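Utville Bench Notes: The Stivumar Two-Arm Kit, Reviewed

Readers of these notes will be aware that the purchase of a bimanual bench kit has been under consideration here for a considerable time. In February the decision was made in favour of the Stivumar, supplied by Fragkou, and the present post records the results to date. It should be stated at the outset that the kit was paid for in full and that the supplier has had no part in what follows.

The kit comprises two arms, parallel-jaw grippers, wrist cameras, cabling and the control software. Assembly took the better part of a weekend. The printed manual is adequate for the mechanical work and rather thin on calibration, for which the online guide should be used instead. One bracket was missing from the carton. Fragkou replaced it at no charge, although the parcel went by way of Clullodthorpe and was slow to arrive.

For trial purposes the author has relied on children's toys, chiefly play food and blocks. They are inexpensive and forgiving of a clumsy grip, and they vary enough in shape to expose a poor approach angle. 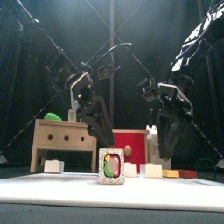
Both arms over the bench, grippers empty, with the toy blocks set out.

The standard exercise is a pick-and-place routine of 300 cycles, divided between the two arms. Results with upright blocks were satisfactory from the first session. Flat pieces proved more demanding. A gripper lowered a few millimetres too far will press upon the table, and the software's default response – a full stop and a return to the home position – is unnecessarily cautious for work of this kind. The threshold may be altered in the settings file, and the author recommends doing so early.

The wrist cameras are the strongest part of the offering. A fixed overhead view loses much of its value once a gripper has moved between the lens and the object, and the closer view is of great assistance in the final stage of an approach.

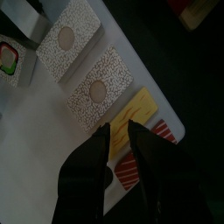
Lighting nevertheless requires attention. Dull or dark backgrounds gave the most consistent detection in these trials, while glossy surfaces produced false edges under the bench lamp. A cloth diffuser improved matters considerably.

Support has been courteous. Nam-gil Choo of Fragkou answered two enquiries regarding firmware, the second within the day. The service plan provides for 12 months of updates, after which renewal is optional. The optional training session lasts about 5 hours and may be omitted by anyone with prior experience of such equipment.

Certain reservations remain. The cables are longer than the arms require and must be dressed with care. The licence permits installation on a single computer only, a condition that ought to be printed on the carton. Replacement finger pads are sold exclusively in packs of 100, far in excess of any home user's needs.

Subject to those points, the kit is recommended for the serious hobbyist and for small teaching labs. A further post will deal with the firmware released in August 2022, once the calibration has been repeated under it.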